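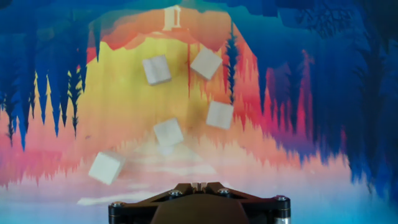 Pale cubes in front of the painted backdrop at the Flesgate hall. A small columned building stands at the top of the glow.

Sulluscombe, 3 October 2018 – The Flesgate exhibition hall has put its new landscape backdrop on view, together with a set of small pale cubes shown in the space in front of it. The display was designed by Jelle Michiels and built by the hall's own workshop. It stays open until the end of November.

The backdrop is a fantasy forest in a flat, painterly style. A broad area of yellow and pale orange lies at its center, shaped like a clearing or the mouth of a cave. A small white building with columns stands on an orange ridge at the top of this area. Ragged vertical streaks run down near it, and the color there moves from warm orange to coral.

Michiels drew the landscape as separate layers, each with its own file and its own color range. The dark layers were finished first. The glow was adjusted last, on site, after the hall lights had been set at their working level. A first version with a green center was dropped in testing when the cubes proved hard to pick out from the rear benches.
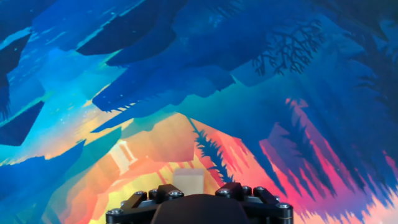
The dark blue overhangs in the upper half carry most of the contrast. Their lower edges were drawn in different ways, some chipped and one with a fringe of small spikes like grass or roots, so that the layers stay distinct where they come close together. Blues, teals and pinks fill out the rest of the forest.

The cubes have flat faces and a pale tone. Against the yellow and orange part of the landscape they take on a cream tone, and their edges look softer. Tumelo Baloyi, who handled color matching for the project, said the paler shade was chosen from 2 candidates. The other was a mid-gray that read well against the glow but was lost in front of the blue.

The design work took 200 hours, according to the hall, of which the greater part went into the overhangs. Pinbridge, the local print shop, has produced a run of 900 folded sheets with the full landscape on one side and notes on the color ranges on the other. Of these, 700 are held at the front desk and the remainder have gone to schools in the district.

A second landscape, with the working title Simanjuntak, is in the drawing stage. It will use the same hall and the same cubes – the color range has not been settled.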